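We go through a lot of paper cups, and I finally ordered the Mostik white ones, the 300 pack. I love them! They're light, they feel stiff enough in the hand, and they come out of the stack one at a time – my old ones used to stick in threes.
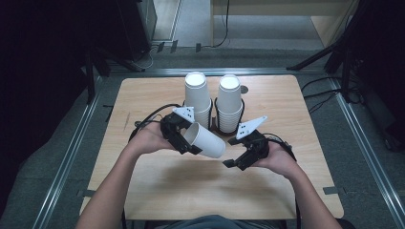

Wirnport Social Club – Kitchen & Supplies

I keep two stacks going side by side, rim up, so there's always a spare when a crowd shows up for coffee. Hot tea is fine if you don't dawdle. My one gripe is the plastic sleeve, which splits all the way down when you open it. Ekua Lamptey wants a bigger size and so do I. Five stars anyway!

Yaa Bawa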